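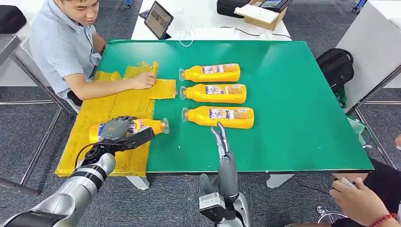

Yellow bottles get a packing bench of their own at Wiltby

Print | E-mail

Ater has moved the packing of its yellow bottles to a roomier bench at its Wiltby site this June, and anyone who has ever tried to box up 300 of anything on a table meant for half that will understand why the staff are so pleased about it.

The new bench has a big green top, with plenty of space to lay the bottles on their sides and check the white-and-blue labels before they go into cartons of 12. A sheet of yellow plastic goes down over part of it as well — a habit carried over from the old bench, and one that the packers were very keen to keep.

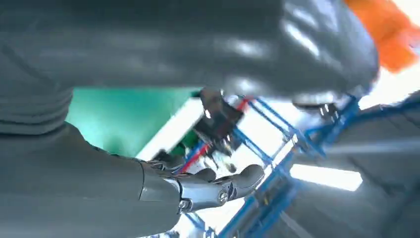 Blue metal rails and a patch of green at the Wiltby site.

Up to 420 bottles a day can now be readied for the Bosman stores, which have carried the range in their neighbourhood shops for a good while and have asked for 50 extra cartons ahead of the winter school holidays. Deliveries to the Zosten depot will leave at 3 pm, an hour earlier than they used to, so shopkeepers out that way may like to get their orders in before lunch. The colour of the bottles and the clear caps are staying just as they are.

Search this site: enter keyword Go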